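Two Arms, One Table: Comparing Gripper Fingers on Everyday Objects
Edit Fekete, project report, January 5, 2023

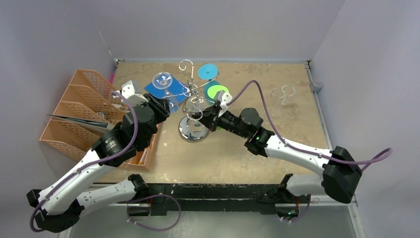

I picked this project in June because I wanted to know how much the fingers matter. Everybody in our lab group talks about controllers and cameras (I do too, I love cameras!), but the part that touches the object gets swapped in five minutes and then forgotten. So I kept the arms, the table and the control software the same and changed only the fingers.

Setup

Both arms are bolted to the front bar and share the same square table with walls on three sides. I drove them by hand through our Plokari controller, one arm at a time at first, then both together. The objects were a stemmed wine glass, a chrome mug stand, some flat round discs, a small clear cup and a pair of scissors kept in the file organizer. I chose shiny and see-through things on purpose, as they are a pain for the cameras and slippery for the fingers.

I compared two finger sets. The Serkska fingers are stiff and narrow. The Gallardo fingers bend a little and have a wider pad. Each set got 263 attempts, split over the objects, with 16 practice grasps before every session that I did not count.

What happened

The wine glass was the big surprise! I expected the stem to be a nightmare, and with the stiff fingers it was: they closed fine but the glass turned in the grip as soon as the wrist moved. The softer pads held it much better, and after a while I stopped holding my breath.

The discs went the other way. They lie almost flush with the table, so you need a thin edge to get under them, and the stiff set won easily. With the wide pads I mostly pushed discs into the back wall.

For the mug stand both sets worked if I grabbed the post. Going for the hooks was a bad idea, because the gripper gets in between them and then has to come out the same way it went in. I lost more than 20 attempts to that before changing my approach.

Problems

Cable slack. The purple cables need long loops so the wrists can turn, and a loop that is too long sweeps across the table. I retied mine after session two and again after session four. Also, finger screws come loose. Check them!

Next

I want to try a stiff fingertip with a soft pad behind it, and run 55 attempts on the discs alone. Mevalell has a printable version I can start from.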